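The Day Zillix Forgot Where Its Fingers Were

Hi, I'm Wubit Habte, and I fix robots for a living. Kids write to me a lot, and the question I get most is "Do your robots ever mess up?" Oh boy. Yes! Let me tell you about Zillix.

Zillix is a robot arm. It's bolted down at Drolport, the workshop where I spend most of my days, and its job is to pick things up and put them somewhere else. Sounds easy, right? You did it this morning with your toothbrush. Zillix has had 3,000 practice tries and it still gets muddled.

One morning in October I asked it to pick up a round piece of wood. The arm swung out, came down, closed its fingers... and grabbed a big handful of nothing. Then it lifted up the nothing, carried it across the table very carefully, and set the nothing down. I laughed so hard I had to sit on the floor.

Then I did it again to see if it was a fluke. Nope. I ran it 21 times and it missed 18 of them.

What the robot sees

Zillix has a little camera near its hand, so it looks down past its own two black fingers, the way you can see the tip of your nose if you cross your eyes. When it stops over the gray mat, the fingers point at a bare bit and the wood is way off to the right, so far over that only part of it shows.

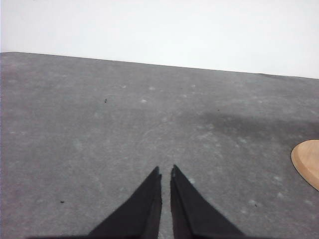 So what went wrong?

My first guess was the camera. I wiped it. Still missed. My second guess was the program, and I spent a whole afternoon reading it line by line (boring, and I ran out of crackers).

The trouble was in the arm. Every joint in a robot arm has a sensor that tells the computer how far it has turned. One of Zillix's sensors had slipped a tiny bit on its shaft. The computer thought the arm was in one place and it was really in another.

Try this at home: hold one finger up in front of you, shut your eyes, and touch it with a finger from your other hand. Pretty easy! Your body knows where its parts are. Now imagine your elbow was fibbing to you. That was Zillix's problem.

Why I hit the stop button

A robot that misses a piece of wood is funny. A robot that doesn't know where its arm is can bump into a person, and that isn't funny at all. So I pushed the big red button, which cuts the power to the motors, and I hung a sign on the arm that said DO NOT USE. Only then did I reach in with my tools.

If you ever visit a robot, stay behind the line on the floor, even when the arm is holding still. It might just be waiting for its next turn.

I tightened the sensor and taught Zillix its starting position again. Next try, it got the wood!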